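Gurulex table arm plan - worth paying for, or a nice demo?

Community help / Robots and automation / Kits and services
Posted May 18, 2024

Elaine Paiva
I look after a training kitchen where people relearn household jobs after an injury, and we've been offered a robot arm on a monthly plan. The seller is Gurulex. The package is called Olstead and it covers the arm, a two-finger gripper, the software and what they call "skill setup", where their people teach the arm to pick up and put away the things you have on your bench. We'd want it to reset the bench between clients so staff aren't doing it ten times a day.

The price is $871 a month with a $400 setup charge on top, and we get a trial of 10 days. I went to see one at work before I took it any further. My problem is that the brochure says it "handles everyday kitchen clutter" and I came home not at all sure I'd seen any clutter. I'd like to hear from people who have lived with one of these, or something close to it. I'm not a technical person, so plain words please.

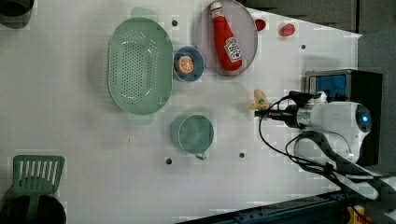
Margus Lapiņa
Which of their plans is it? There's one where you can teach it new items yourself and one where every new item goes back to them as a paid job. The brochure uses the same wording for both, and it makes a huge difference to what you end up paying.

Elaine Paiva
Thanks Margus. It's the second one, though I had to ask twice before I got a straight reply. New items are "quoted on request". I've added some more below as a few people have messaged me for details.

The rep told me the arm had done 293 pick-ups on that set of items. He couldn't say how many of those were clean and how many had a person stepping in to help. He said he'd send the log and he hasn't. I also asked what happens if an item rolls or gets nudged, and the reply was that the software "recovers gracefully". I wrote that down because I didn't know what else to do with it. 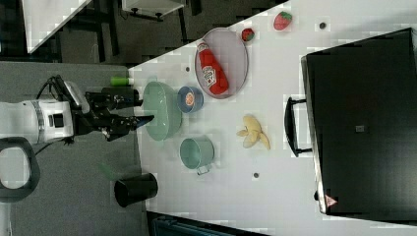 My own bench at the end of a session is a mess. Wet chopping boards, a tea towel over half of it, cutlery in a heap, somebody's reading glasses. Compare that with a toy banana sitting out in the middle of a white table. The ketchup bottle lying across its plate is closer to what I deal with, and I asked whether the arm could cope with a glass bottle full of sauce. The rep said he'd "expect so". I don't want to sign for a year on expect so.

The strawberries bothered me as well. They're toys. Real ones bruise, and our clients' lunch is real food. When I raised it I was told the grip force can be adjusted, but adjusting it counts as skill setup, so I assume we pay for that too.
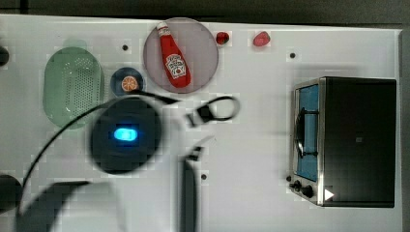
The table from overhead, toaster oven on the right and the arm working from the left.

Then there's the oven. We have a benchtop one much the same and the staff would love some help with it - trays in, trays out, door open and shut. I asked if Olstead does oven doors. The rep said doors are "on the roadmap" for September, which I've heard from enough salespeople to read as no. Having an oven standing on the table is one thing and using it is another, and I'd like to know if anyone has seen this arm do anything with one.

Last item: the holes in the table top. Does the arm need its own special table? Our benches are fixed stainless steel and I can't go drilling into them. The quote doesn't mention a table at all, and by now I've learned to worry about whatever the quote leaves out.

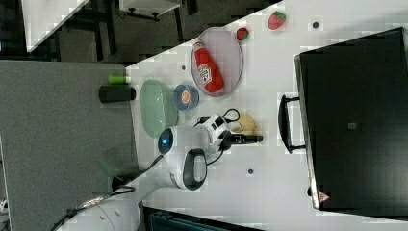
Answers

Shinji Takeda
We had an arm on a similar plan from another supplier (Yoshida, if you want to look them up) for our packing room, so take this as near enough but not the same product.

It was fine at what it had been taught. Same items, same bench, same lights, and it plodded along. It was slower than a person, but it did the job while we were doing something else. The trouble started when we changed things. A new bowl in a different colour had it hovering and giving up. We moved the bench a bit closer to the window and had to call them out. Every one of those visits was billed.

What I would do with your trial:

Use your own stuff from the first morning. If they say the items need to be taught first, ask them to teach three of yours before the trial clock starts.
Leave the bench the way your clients leave it. Don't let anyone tidy up beforehand.
Write down every time a person touches anything, including the rep. Ours was very quick with his hands.
Get the log for the pick-ups he quoted you. A total with no failures listed doesn't tell you much.

On the table, I can't speak for Gurulex. Ours was bolted down and they wouldn't let us use it clamped. Ask for that in writing, and ask who pays for the bench if one is needed. On the monthly price, work out what your staff spend on resets now. If it's under an hour a day I can't see $871 making sense.

Also check what happens with people nearby. Your clients may be unsteady on their feet and the arm reaches a fair way over the bench. We had to tape off a square of floor and it got in everybody's road.

Jaqueline Ayala
Don't bother. Buy more tubs and label them.

Asuka Kubo
I'm a bit kinder about these than the others, but only a bit. Our centre tried the Hinari kit, which you teach yourself by moving the arm around by hand, and our younger staff got decent at it. Plates and cups were okay by the end of the month. Soft things and anything wet never were. We sent it back because no one had the time to keep teaching it.

If I were in your spot I'd push Gurulex for the self-teach plan Margus mentioned and ask them to drop the $400. They may say no. I'd also leave the oven out of your thinking completely and judge it on bench resets alone. If doors do arrive you can look again then.

Elaine, could you post back after the trial? We get asked about this one a lot.

Elaine Paiva
Will do, if it goes ahead. I've emailed asking for the log, the table question and a price for teaching three of our own items. So far I've had an automatic reply.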